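Small-Parts Storage: Drawers, Trays and What Goes Where
Speaker notes, Flurkgate workshop day, 2020-02-29
Speaker: Aslak Vik. Slides: Hedvika Hrubý.

Opening

Wait for the door to close. Skip the biography, it is in the handout.

Say what the talk covers: one small bench cabinet, two drawers, two trays on top, and the mixed electrical and plumbing parts that collect on a bench at a place like Myklebust. It does not cover wall racks, rolling cabinets or chemical storage. Anyone who came for wall racks should go to the Stukitz session after lunch.

Give the background in one breath. The Myklebust stockroom had 686 part lines when we started in March of last year. More than 120 of them had no fixed location. Most of those were single items: an adapter, a breaker, a fitting left over from a repair. Single items are harder to store than boxes of 20, and that is the problem for this talk.

1. Empty the drawer first

Start with the bench cabinet. Dark brown wood, drawers lined in pale wood. The lower drawer has a half-round finger notch in the top edge of the front panel. The upper one has a bar handle over a brass-colored plate.

Sorting begins with the lower drawer pulled fully open and nothing in it. Parts wait on the table: white electrical enclosure, DIN-rail circuit breaker, ball valve with a plastic coupling, small brass pipe fitting, perforated metal power supply. Do not sort into a half-full drawer. The old contents will decide the layout.

Pause for the slide. 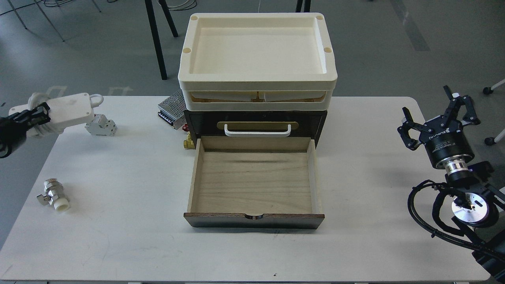
2. Decide by shape, then by trade

The usual advice is to sort by trade: electrical on one side, plumbing on the other. That works for a stockroom. It works badly for one drawer, where depth and width are the limits.

Rules we use, in this order:

Bulky housings stay out of the drawer. An enclosure with a loop handle uses up the space and hides whatever is behind it.

Metal with threads goes in its own container. Brass and chrome fittings mark pale wood, and the drawer floor is unfinished.

Anything with a cable gets the drawer. Cables on an open tray slide over the rim and catch on sleeves.

Breakers go with breakers, switch side up, so the position can be read from above.

Expect an objection about the power supply. Answer: a unit with exposed screw terminals should have a cover or a bag before it goes near loose metal parts. Do not get drawn into the discussion of covers. It took up 20 minutes in the rehearsal.

3. Adapters and their cables

This is the main section. Slow down.

A power adapter separated from its cable is two searches. Keep them as one object. Wind the cable around the body in loose loops, following the long side. Do not pull it tight at the point where it leaves the housing - that is where the jacket splits first. Leave the plug end reachable so that the connector type can be checked without unwinding.

Lay the adapter flat on the drawer floor. One adapter to a compartment if there are dividers. If there are none, 4 is the limit for a drawer of this size before the loops start to tangle.
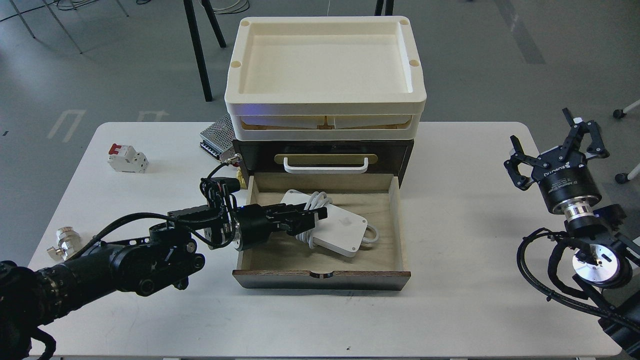

Slide 6. White adapter with its cable looped around it, in the lower drawer.

Point to the loop that hangs off the side. A hanging loop is acceptable inside the drawer, provided it stays below the top edge of the side walls. Above that edge it can jam against the cabinet body when the drawer closes.

Labels: the plate behind the upper handle can take a paper label. The lower front has only the notch, so we put a Tinell strip label to the left of it. Write the part type and the voltage. Leave off the date of purchase, which belongs in the parts list.

4. Taking things out again

Storage talks tend to stop once everything is put away. Retrieval is the better test. Pull the drawer well forward before reaching in. Take the adapter by its body. Lifting by a loop unwinds the cable and puts the load on the joint.

Mention clearance. The cabinet lip sits over the back of the drawer, and a hanging loop can catch on it if the part is lifted too early.
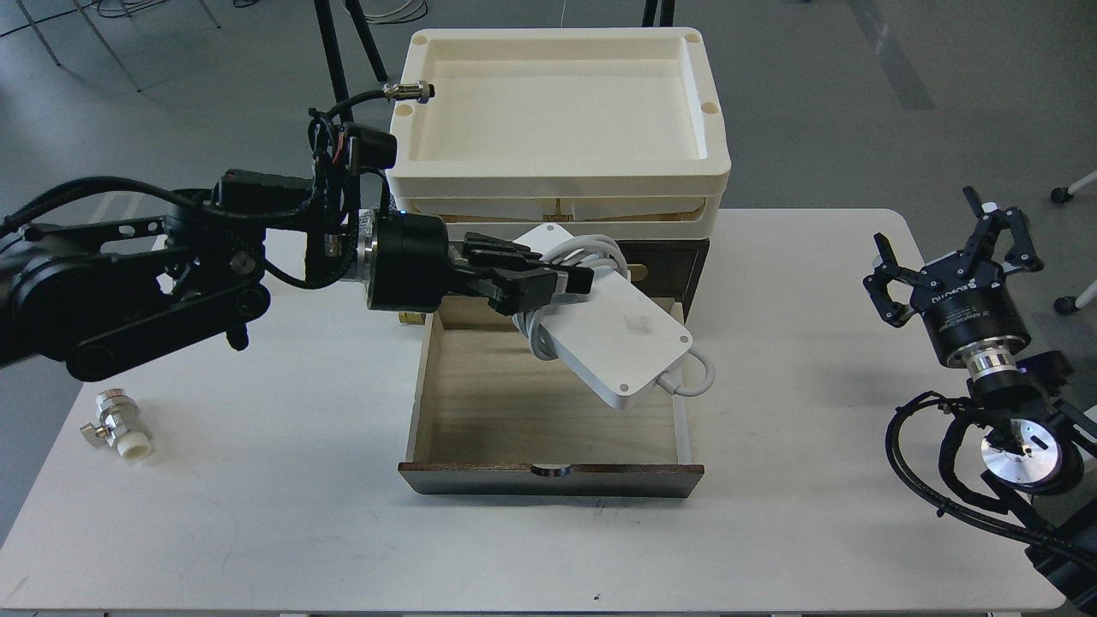 Slide 7. Adapter held by the body over the open drawer, loop hanging at the lower corner.

Ask the room how they lift adapters at their own benches. Take two answers and move on.

5. The trays on top

Short section. The cream-colored trays stack on the cabinet and have raised rims. Use the upper one as a landing place for parts in use today. Clear it at the end of the shift. A tray with permanent contents is a third drawer without a label.

The lower tray is awkward to reach while the upper one is in place. Hedvika's suggestion is to keep spare labels and flat paperwork there. I would leave it empty. Give both views.

Questions

Handouts are on the table by the exit. The parts list template is on the last page. Questions about the Myklebust numbering system go to Hedvika. If time runs short, drop section 5 and keep section 4.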